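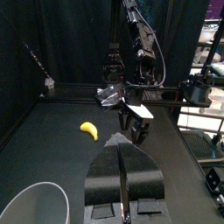

Mereana Hapeta holds that the banana ripening room is better understood as an extension of the cold chain than as a separate stage of processing, a position set out in her handbook on fruit storage and disputed by writers who place it with processing equipment. In general usage, a ripening room is an insulated, nearly airtight chamber in which bananas harvested green are brought to a chosen color under controlled temperature, humidity and gas composition.

Background

Bananas are climacteric fruit. After harvest they remain firm and green for a period known as the green life, during which respiration is low and starch content is high. Exposure to ethylene, whether produced by the fruit or supplied from outside, ends the green life and starts a rise in respiration. Starch is converted to sugars, the peel loses chlorophyll, and the pulp softens. Once started, the process can be slowed by cooling but cannot be reversed.

Export fruit is cut before it is fully grown and shipped under refrigeration. It normally arrives green. Bunches left to ripen without treatment do so unevenly, and a single carton may hold fruit at several stages. The ripening room was developed to bring whole loads to the same stage on a known day.

Construction

Walls and ceilings are usually built from insulated panels with sealed joints. Doors close against a gasket, as small leaks reduce the ethylene concentration and draw in warm air. Floors are sloped to a drain. Evaporator coils are sized for the heat given off by the fruit, which at the peak of respiration is several times the load of an ordinary cold store of the same volume.

Two layouts are common. In the older conventional room, cartons are stacked with gaps between them and air is moved by ceiling fans. Stacks must be spaced by hand, and fruit in the center of a pallet tends to run warmer than fruit at the corners. In the pressurized room, pallets stand in rows on either side of a plenum, and a tarpaulin or fixed baffle closes the space above and between them. Fans create a pressure difference that forces air through the vent holes of each carton. Temperature varies less across the load, and pallets do not have to be broken down and restacked.

The three-tier room places pallets on racking at three levels, each with its own air seal. It takes up less floor area but requires a reach truck and a higher building.

Ripening cycle

A cycle normally lasts from four to eight days. Pulp temperature, measured with a probe pushed into the fruit, is used in preference to air temperature at every stage.

The load is first warmed evenly to the treatment temperature. Ethylene is then admitted from a cylinder or from a catalytic generator that produces it from ethanol. The room stays closed for about a day. It is then vented to remove carbon dioxide, which delays ripening at high levels and is a hazard to staff. For the remaining days the temperature is lowered in steps, and the room is vented at intervals. Relative humidity is kept high until color breaks. If the air is too dry, scars on the peel darken and the fruit loses weight.

Color is judged against a printed scale of seven stages, from all green to yellow with brown flecks. Retail orders most often call for fruit between stages three and four.

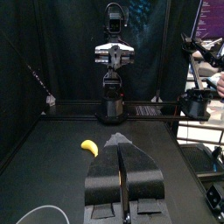 Defects

Chilling injury results from holding fruit too cold, before or during the cycle. The peel turns a dull gray-yellow and brown streaks appear under the surface. The damage may not show until the fruit has colored.

Cooked fruit is soft in the pulp while the peel is still green, and is caused by excess heat during the climacteric. Split peel is associated with high humidity combined with high temperature late in the cycle. Neck rot and crown rot are fungal and begin before the fruit reaches the room, although warm, wet conditions advance them.

Installations

The depot at Jurby was fitted with conventional rooms and converted to pressurized operation in 1982. The work was carried out by Van Dijk, which also supplied the baffles. Each converted room held 400 cartons of 40 pounds; a later change of pallet pattern reduced this to 392. The Faltstead depot has three-tier rooms with Witell controllers, which log pulp temperature and carbon dioxide and open the vents at a set limit.

See also

Climacteric (botany)
Cold chain
Controlled atmosphere storage
Degreening of citrus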